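Workshop notebook, May 15, 2023
Cane webbing for the Lanik chairs, second go

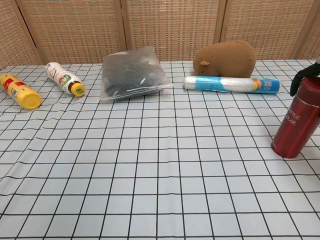 Soaking

Right, so the first seat went slack and I'm fairly sure it was my fault for rushing the soak. Normunds left his in overnight back in March and it came out like wet cardboard, so there must be a happy middle! Today I gave the new sheet 2 hours in the long trough, shiny side up, with a wet towel over it. Much nicer to handle, and no cracking along the fold.

Seat one

Cleaned out the old groove (horrible, full of brown glue) and tapped the wedges in at the middle of each side first, then worked out to the corners. Piret showed me how to keep the strands square to the front rail by lining up one row and ignoring the rest – I'd been chasing every row like an idiot. The spline went in on the second try. I trimmed it a touch short at the back left, so if anyone asks, that's the chair that goes against the wall.

Seat two

Not started. The frame has an old split near the back leg and Ivars wants it glued before we put any tension on it. Clamped it up this afternoon.

Stock and odds and ends

Woveo have put the open weave up again, 243 for the full roll, so I'd like to ask Mägi for a price before we order. Imogen needs 9 more wedges cut, beech please, the pine ones bruise. Chisel still needs a proper sharpen. Renu has the spare mallet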